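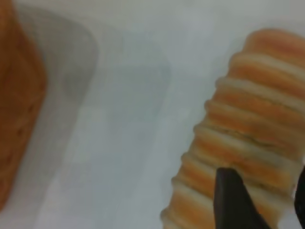 On the Keeping of Household Records

It has been my practice for many years to keep a written account of the running of my home, and several readers have asked that I set out the method in full. The present entry is intended to meet that request. It replaces the shorter note I published in March, which contained an error in the section on utility bills.

The record is kept in a single bound ledger of 200 pages. Loose sheets are not used. Each page is ruled into 2 columns, with the left column reserved for payments and the right for remarks. Entries are made on Friday evening, after the mail has been opened and sorted. Where a bill is disputed, the entry is made in pencil and inked over once the matter has been settled.

I was introduced to this arrangement by Raili Koivisto, with whom I shared an office at Oksanen before my retirement. Her own ledgers went back to her first apartment and included the price of every pair of shoes she had bought. I do not record shoes separately. They are entered under clothing, together with repairs and dry cleaning.

Readers have also asked whether a computer program would serve equally well. I used one, Clurkix, for a little over a year. It was capable of producing charts, and the charts were clear. I found, however, that I seldom wrote remarks in it, and the remarks are the part of the record I consult most often. When the water heater failed last winter, it was a remark in the right-hand column that gave me the name of the firm that had installed it – a name I would not otherwise have remembered. The replacement cost $600, and a further $130 was charged for removal of the old unit. Both sums were entered on the same line, a decision I have since regretted.

Mr. Kobina Eshun has written to recommend that warranties be kept in an envelope fixed inside the back cover. I have adopted this suggestion, with the change that receipts for small appliances are kept there as well. The envelope should be of heavy paper. Mine has already been replaced once.

Completed ledgers are stored upright in the hall closet, with the years marked on the spine. I do not discard them. Correspondence on the subject of abbreviations, of which I have received a good deal, will be answered in a later entry.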